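Memport Community > Cells and Automation > Standards and Good Practice

Simulation sign-off before a cell goes live – what do you require?

walczak_floor
Posted July 2022

We're rewriting our internal rules for pick and place cells at the Clikville plant. Right now the rule on simulation is one line: "The cell shall be simulated before commissioning." That's all it says. Nothing about what gets simulated, who looks at it, or what counts as a pass.

The work is module insertion. One arm on a pedestal, a tray with slots, a display that shows which slot is next. Parts are tall and thin, so they tip if you set them down badly.

I'd like to replace the one line with a short list. My draft so far:

1. The sim must use the same layout as the cell drawing, with pedestal height and mat positions included.
2. Every slot in the tray gets at least 4 simulated insertions.
3. Any contact between a gripper finger and a part already seated in the tray is a fail.
4. Parts outside the tray are placed in more than one starting position.
5. The person who wrote the program can't be the one who signs.

What am I missing?

ratchet_dan
Reply #1

Number 5 is the one I'd fight for. We had the same person writing and signing for years and the forms all looked perfect.

On number 2, I don't see what four runs gets you. If the sim is deterministic, you'll get the same run four times.

walczak_floor
Reply #2

Fair. The idea was four runs with different starting positions, but I wrote it as a separate line from number 4. I'll merge them.

E. Urbańczyk
Reply #3

I would slow down before making simulation a gate at all. A sim pass tells you that the path is reachable and that the geometry works the way you modeled it. It tells you very little about friction, finger wear, or a tray molded slightly out of tolerance. If the form says PASS in big letters, the people on the floor will read it as "this cell is safe," and nobody has done a risk assessment yet.

At my last job we did 281 simulated insertions with no fault and then jammed on the second real one. The slot had a burr. The model didn't.

My suggestion is to call it a layout and path review and keep the word "pass" off the form.

ratchet_dan
Reply #4

Edmund, I agree with the burr story, but I don't agree with the conclusion. You can have a gate that isn't the last gate. We don't skip the drawing review just because drawings don't have burrs.

mkl_jusar
Reply #5

Integrator side here, I'm with Jusar. Some things we put in our own procedure that aren't on your list:

Finger clearance on the row with neighbors. People test the empty tray and call it done. The hard case is putting a tall part next to one that's already in, with the outer finger coming down between them. Test it with the tray partly filled, in more than one order.

Release height. Write down a number. "Gently" is not a number.

Wrist and elbow position at each slot. If the arm has to flip its elbow halfway through the tray, you want to find that out before somebody is standing next to it.

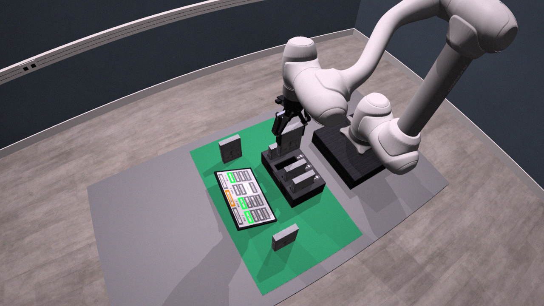
We also require that loose parts are modeled standing up and not just as flat boxes lying on the mat. A tall part standing near the path is something the forearm or gripper can hit on the way over. Plenty of models leave out everything except the one part being picked, and then the path looks a lot cleaner than it is.

Last one: the display. If the cell takes its slot order from a screen or a job file, the sim should read the same source. Otherwise you are checking an order that the real cell will never run.

walczak_floor
Reply #6

The partly filled tray is a good catch. I had only thought about contact with seated parts as a thing to watch for, and never said the tray had to have any in it.

How do you choose the fill orders? Every combination gets silly fast.

mkl_jusar
Reply #7

We don't do every combination. For each slot: both neighbors empty, left neighbor full, right neighbor full, both full. The end slots have fewer cases. On our last tray that came to 44 cases and it ran over lunch.

If your parts come in more than one height, repeat the both-full case with the tallest part as the neighbor.

toolcrib_sue
Reply #8

Who keeps the model up to date? We had a nice simulation from February, then maintenance shimmed the pedestal and swapped the fingers, and the model stayed the way it was. Put in a rule that any change to fingers, tray, pedestal or mat layout sends it back for another run. Otherwise the signed sheet is for a cell that no longer exists.

ratchet_dan
Reply #9

A full re-run for shims? For a finger swap, yes. For a shim I'd touch up the frame, do a slow dry run and note it in the log.

toolcrib_sue
Reply #10

Depends on how much shim. Ours was over 4 mm, and the tray slots don't have that kind of slack. Pick a limit and write it down, then it isn't an argument at shift change.

E. Urbańczyk
Reply #11

That I can support. And if Dan wants his gate, then print on the form what it does not cover: guarding, stopping distance, grip force, part tolerance. Each of those needs its own sheet with its own signature.

I would still not use the word "pass."

ratchet_dan
Reply #12

"Reviewed, no open items"?

E. Urbańczyk
Reply #13

Better.

walczak_floor
Reply #14

Updated draft, going to our safety lead this week:

1. Sim layout matches the current cell drawing.
2. Each slot tested with the neighbor cases from #7, varied starting positions, loose parts modeled standing.
3. Any finger contact with a seated part is an open item.
4. Release height and arm configuration recorded per slot.
5. Slot order read from the same source as the real cell.
6. Reviewer is not the programmer.
7. Changes to fingers, tray or mat layout mean a new review. Pedestal changes above a set limit too – limit still to be agreed.
8. Form lists what the review does not cover.

Still open on the shim limit. If anyone has a figure they use for slotted trays, please post it along with the slot clearance.

mkl_jusar
Reply #15

We use half the slot clearance, measured at the tool and not at the base. A small tilt at the pedestal gets bigger by the time it reaches the fingers.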